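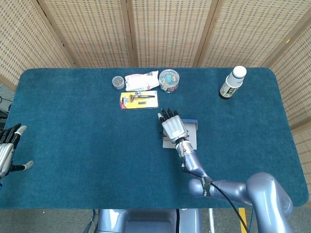
Why does a robot not simply have the strongest hand that can be made, one young reader wrote to ask us in November, and use it for everything? The question is a good one, and engineers ask it too. To answer it, they try out different hands on the same objects and compare what happens.

## What is a gripper?

A gripper is the part of a robot that takes hold of things. It is fixed to the end of the robot's arm, in the place where your own hand would be. Some grippers look nothing like a hand. Others are made with a palm and fingers, so that the robot can reach for a bottle or a small packet much as a person would.

At the Brimton Robot Hall, three kinds of gripper are compared.

**The two-finger gripper.** This one opens and closes like a pair of tongs. It has few moving parts and is easy to repair. The one tested at Brimton is called the Brotance.

**The suction gripper.** This one has a soft rubber cup. A pump draws air out of the cup, and the air outside then presses the object and the cup together. It works well on smooth, flat things, such as a sealed box.

**The hand with fingers.** This one is shaped like a human hand. Its fingers can bend around an object or close on it from the sides. The one tested at Brimton is called the Omosel. It has more joints than the other two, and each joint must be told what to do.

## Why small shopping makes a hard test

You may think that a heavy box would be the most difficult thing for a robot to pick up. In many tests, the small and ordinary things cause more trouble.

Think of a tool sold on a card under a clear plastic bubble. The card is thin and lies flat, so there is very little edge to hold. The bubble is smooth and may slip. A plastic packet is awkward in another way, as it changes shape when it is squeezed. A round tub with a lid can roll if it is pushed on its side, and a tall bottle can topple if a finger touches it near the top.

Clear plastic is also hard for the robot's camera. Light passes through it or bounces off it, and the camera may have trouble telling where the plastic ends and the table begins. People have the same difficulty with a very clean glass door.

For these reasons, the test table is covered with a plain felt cloth of one colour. Objects stand out well against it, and they do not slide as easily as they would on a polished surface.

## How to make a comparison fair

A comparison is only useful if it is fair. Suppose one gripper were given an easy box and another were given a slippery bottle. The scores would tell us very little.

The engineers therefore follow a set of rules, known in the building as the Ostrowski rules:

1. Every gripper is given the same 13 objects.
2. Each object starts in the same place, facing the same way.
3. The robot must lift the object, hold it still and put it down again.
4. A dropped object counts as a miss, even if it lands the right way up.
5. Nobody may help the robot once the turn has begun.

With three grippers and 13 objects, there are 39 pairs to try. A single turn for each pair would not be enough, because a gripper may be lucky once. Each pair is given 100 turns, and the turns are spread over 14 days.

## What the scores can show

When the turns are finished, the scores are set out in a large table with the grippers along the top and the objects down the side. It would be simple to add up each column and name a winner. The engineers do look at the totals, but they learn more from the single squares.

In the last set of tests, the suction gripper had the best score for flat boxes and the worst for crumpled packets. Air leaked in through the creases — the cup could not make a seal. The Brotance was the quickest with bottles. The Omosel was slower, but it managed the widest range of objects, and it was the only one of the three to lift the carded tool on more than half of its turns.

So the answer to our reader is that strength is one part of the matter. A very strong hand could crush a paper carton. A good gripper must also be gentle, hold firmly and suit the work it has been given. A factory that packs only flat boxes may be well served by suction. A robot that is meant to tidy a kitchen table will need something that can cope with many shapes.

## Try it yourself

You can carry out a small comparison at home or in class. Ask an adult before you begin.

You will need:

- a pair of kitchen tongs
- a clothes peg
- a thick glove
- a coin, a sock, an empty plastic bottle and a playing card

Lay the objects on a tea towel. Pick up each one with the tongs, then with the peg, and then with your gloved hand. Give yourself the same number of turns each time, and write down every miss.

Now take away the tea towel and try the coin and the card again on the bare table. Write these results in a separate column.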